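From: Lama Hakim
To: packing-list
Date: 2021-07-01
Subject: Re: [packing] Reused cartons for the sweets parcels, and how to fill them

Replying inline to the message from Hijazi, quoted below, then the revised procedure at the end. Trim your replies, please. The last thread on this ran to 30 messages and most of it was quoted footer.

> We have been through the December parcels again. The complaints were all
> of the same type: wrapped sweets arriving stuck to each other, or the small
> packets worked down under the flaps and torn when the carton was cut open.
> Trorard have offered us new white cartons but the price per unit is silly
> for what goes inside. Is there any objection to using cartons we already
> have? Also, do we still sort by wrapper or just tip everything in?

No objection to reused cartons from me, with conditions.

First, the inside has to be clean and free of smell. Many of the cartons in the store came in with washing products and will hold the scent for months. Board takes up fragrance and gives it back slowly, and boiled sweets in a twist wrapper have no real seal at either end. If you can smell soap with your nose at the rim, the carton goes to the hardware parcels or to recycling. I left one shut overnight with a plain biscuit in it and the biscuit was not worth eating.

Second, flaps. If the top flaps have been cut away, the carton is fine as a sorting bin on the table but not as a shipper. Taping a sheet of board over the opening has been tried at the Westik end and the sheet caved in under the next carton up. Cut cartons also have rough edges that catch on film, so run a strip of paper tape over the rim before using one for sorting.

Third, old printing. The courier's scanner reads whatever barcode it finds first. Cover old barcodes completely. Other printing can stay.

> Brolus want to know what counts as a "soft" packet for the layer order.

Anything where the film can be pressed flat against the contents without resistance. A twist wrapper around a hard block is not soft, whatever the film feels like. A sealed packet with crimped or serrated ends is soft if it gives when you pinch the middle, and hard otherwise. Please stop sorting by colour. It was quick, but two greens from the same bag can be completely different in construction, and that is how the mixed layers happened in December.

The table I sorted on for this test had the patchwork cloth left on it. I would keep a cloth down. Small packets slide on bare laminate and end up on the floor. The drawback is that a bright pattern hides bright wrappers, so run your hand over the cloth before you close a carton. I missed a packet that way.

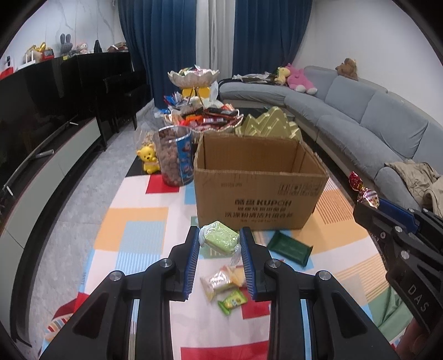
Revised procedure

1. Check the carton. Smell it, look at the base seam, press each corner. A corner that stays pushed in means the board is tired and the carton is rejected.

2. Tape the base with one strip along the seam and one across each end. The parcel limit is 317 grams of contents for the small size, and one strip alone has let go at less than that.

3. Sort on the cloth into twist-wrapped, sealed hard and sealed soft.

4. Inspect the twists. A twist that has opened gets re-turned by hand, two full turns. If the film has split, take the sweet out of the parcel. Do not tape sweets shut.

5. Lay the sealed hard packets on the base, flat, serrated ends pointing along the carton and not up. The ends are sharp enough to nick thin film.

6. Put down a sheet of plain tissue, then the twist-wrapped sweets in a single layer. Second sheet of tissue on top.

7. Sealed soft packets go in last. Leave a finger's width below the fold of the flaps and fill it with crumpled tissue.

8. Weigh with the tissue in. My test parcel came to 259 grams of contents and closed without bulging, so there is some room left under the limit.

> Do we need to list the contents in both languages?

Yes, if the wrappers are not in English. Copy the product name as printed and put a plain description beside it, such as "boiled sweet". Do not guess a flavour from the colour of the film. If the ingredients panel is missing or cannot be read, the packet stays out of any parcel with an allergy note on the order.

Open points:

- Tissue weight. I used the thin grade. If Westik only have the heavier one, use a single sheet in step 6 and tell me whether the twists still snag.
- Whether Trorard will sell us flaps-on seconds. I have asked and had no answer.
- Sorting bins need a label so that they stop being shipped. I suggest a large S in marker on two sides.

Objections to the list please, not to me directly.

Lama

--
packing-list: to leave, send a blank message with "unsubscribe" in the subject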